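Hand-held gripper: pre-use inspection, tableware tasks
Site: Ranirport, bench room 2
Checked by: Tomás Mac an tSaoi
Date: 16th November
Unit: Lemance 473

1. Links free of cracks, no white stress marks. OK
2. Pivot eyelets seated and not turning in the plastic. OK
Comment: one outer eyelet has slight play when pushed by hand. Within limits. Look again in January.
3. Finger pad square to the bench, edges not chipped. OK
4. Full open and close, 5 times, no sticking. OK
Comment: stiff on the first close, fine after that.
5. No loose screws or swarf on the table. OK
6. Crockery checked for chips before handling. OK

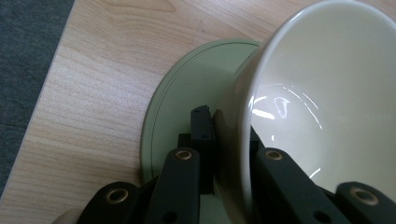 Item 7, finger pad between the green plate and the cream bowl.

7. Pad meets the ware low down and does not bear on the rim. OK
Comment: glazed bowls need a slower close than matt plates. The Hennessy sheet gives one speed for both. I have asked for this to be changed.
8. Operator's free hand clear of the links while closing. NOT MET
Comment: fingers near the inner pivots on two occasions. Operator told at the time. Repeat the check at the next session.
9. Broken ware bin and brush within reach. OK
10. Stop word agreed by everyone at the bench. OK

Result: unit may be used. Item 8 stays open until rechecked. Copy to Trandavness with the signed sheet.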